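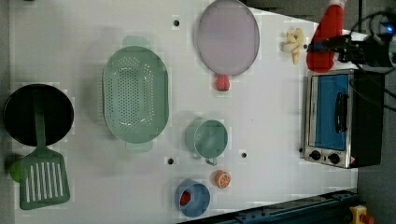
Household Product Retail, Unit 4: Writing Listings for Storage and Laundry Goods
Instructor: Myrtle Holloway

Students are expected to have read the Zandholm catalog extract before class.

4.1 Dimensions
State length, width and height in that order, with the unit given once. For folding items such as drying racks, give the folded depth as well.

4.2 Load claims
A weight limit may be printed only if the supplier has confirmed it in writing. The Stetberg shelf listing (30 lb per shelf) is the model to follow.

Assignment
Write a listing of no more than 100 words for the Hokomora folding drying rack. Submit it to Tadeo Escobar by Sat 7 March.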